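Which cut of "Okness" should I watch first?

Asked September 4, 2024 in Film & TV > European Cinema

I'm trying to get my film club (seven people, four of whom come for the snacks) through a run of Flemish and Dutch dramas before December. Next on my list is Okness, the one with the lighthouse keeper's son who comes home to sell the house and then spends most of the running time failing to sell it.

My trouble is that there seem to be 2 versions. The library disc is the theatrical cut. The streaming one is 18 minutes longer and has a different ending, or at least a later one. People online say the long cut is "more honest," which in my experience means there's more staring out of windows.
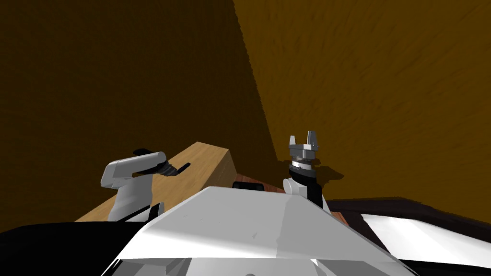 I did try the first half hour of the long version on my own. The brother still hasn't spoken. I liked it, but I'm the kind of person who likes that, and I have to live with these people afterward. Does the short cut lose anything important? And is it worth reading the novel first? My paperback is 334 pages and the type is very small.

3 answers

Answer from dredside_dan
Short one. Watch the short one.

Answer from Matinee Widow (accepted)
I've seen both, the long one twice, once on purpose.

The theatrical cut drops nearly all of the notary subplot and one dinner. You won't miss the notary. The dinner is a bigger loss, as it's where you learn the sister knew about the letters all along, and without it her scene on the ferry plays like she's just in a mood. Plenty of reviewers took it that way and complained about the actress, which was unfair to her.

The ending isn't really different. The short cut stops when he puts the keys through the mail slot. The long cut follows him to the bus, onto the bus, and for a good part of the bus route. There's a lovely bit of music over it, so I forgive it more than I should.

For a group I'd go with the short cut and tell them about the sister beforehand. It isn't a spoiler in any way that matters. The director, Lieven Van den Broek, makes films where you know by the second scene what everybody did, and the suspense is whether anyone will bring it up.

Skip the novel until after. It's told by the dead father, and the film wisely leaves him dead.

If they like it, try Dillden next. Same director, same cameraman, slightly more weather. If they don't, Han is a comedy, or was sold as one.

Comment from the asker: Thanks, this is perfect. Going with short cut plus sister warning. Is Han subtitled on the disc?
Reply from Matinee Widow: Mine is. The subtitles give up during the wedding speech, but you get the idea.

Answer from popcorn_and_regret
Disagree with both of the above. The long cut is the real film. The notary is the ONLY character who tells the truth and if you take him out it's a movie about a house. I saw it in a 300-seat theater with maybe nine other people and not one of us left before the bus pulled in.

Also it's not a lighthouse, it's a pilot station. They say so in the opening.

Was this helpful? Log in to vote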